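One Table, One Cloth: An Evening With Itzel Contreras
By Tomás Horgan
Jul 3, 2026

Itzel Contreras has cleared and wiped the same table most evenings since October, when she took over the front room at Plestden. People rent the room for dinners, sewing nights and the odd meeting. She does the resetting herself and says she has it down to 45 minutes.

"Most of that is the table," she said. "The floor is quick. The table is where everybody puts everything."

The cloths are her own choice. She started with plain white ones and gave them up after the first winter.

"With a grid you can see if it's straight. You line it up with the edge and you're done. When it's bunched up, the lines tell you that too."

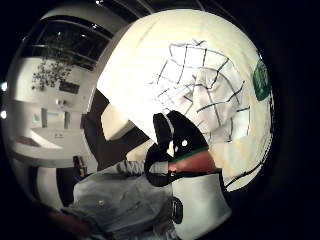 The black-on-white grid cloth on the pale table at Plestden.

I asked whether she had a set order for clearing. She does, and it begins with whatever can roll.

"Bottles first. Always. I had one go off the corner the second week and I spent the night mopping. Then the small stuff, then cables, then the cloth."

She prefers plastic bottles to glass for the room and doesn't mind which color they are. Her business partner, Gráinne Tully, wanted them all clear so they would match. They argued over it for 3 days and Contreras won.
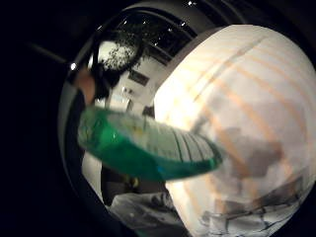
A green bottle against a large white surface.

Tully handles the bookings and the money. The two met at Flonambridge, a catering firm where Contreras packed dishes for seven years. A full job there was 163 place settings, all of them counted in and counted out.

"I don't miss that," Contreras said. "I liked the people. My back did not like the crates."

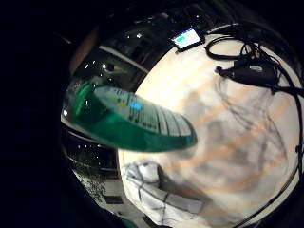
What she kept from those years is a dislike of leaving things for the morning. If a guest forgets something, it goes on the shelf by the door that night with a note. Cloths that need washing go home with her.

"Gráinne says leave it, come in early. But I never come in early. So it gets done now."
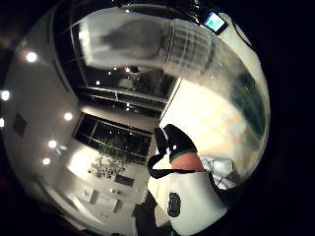

The room is harder to work in after dark, she said, and she would like one more lamp near the table. The recessed lights in the ceiling suit a dinner but are less help when you are hunting for crumbs. She has no plans to change the windows. At night there is still some foliage to see through the lower panes, and the leafy plant in front of them stays where it is because every other spot she tried was in somebody's way.

Her next job is a second set of cloths. She wants the same grid, a little heavier, so it lies flat on its own.

"I've asked for samples," she said. "They're late."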